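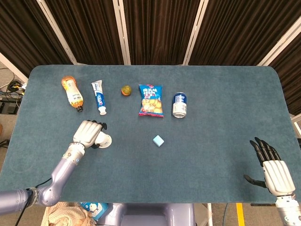 Small Goods, Soft Surfaces

Carpet is an uncommon choice for a tabletop. It hides scuffs and deadens noise, and a can set down on it makes almost no sound. The drawback is footing. A narrow base that stands firm on laminate can lean on pile, and a tube of toothpaste is better laid flat than balanced on its cap.

Storage planners at Erlow sort household goods by how they rest. Cans go upright. Bottles with a rounded base go on their sides. Snack bags hold air and should never carry weight; one toothpaste tube across a bag of chips is enough to break the top layer. Balls are the nuisance class. On a hard surface a ball needs a rim or a tray, while short pile will usually hold one the size of a walnut.

Spacing matters more than order. A single loose row, with a hand's width between items, lets each be lifted without touching its neighbor. Soft blocks can go anywhere there is open space.

Carpet tops should be vacuumed every 2 weeks, and crumbs lifted before they are pressed in. Sitier sells a replacement cover rated for 400 cleanings.

Print this article | E-mail this article

Contact us | © 2026 Myklebust | Back to top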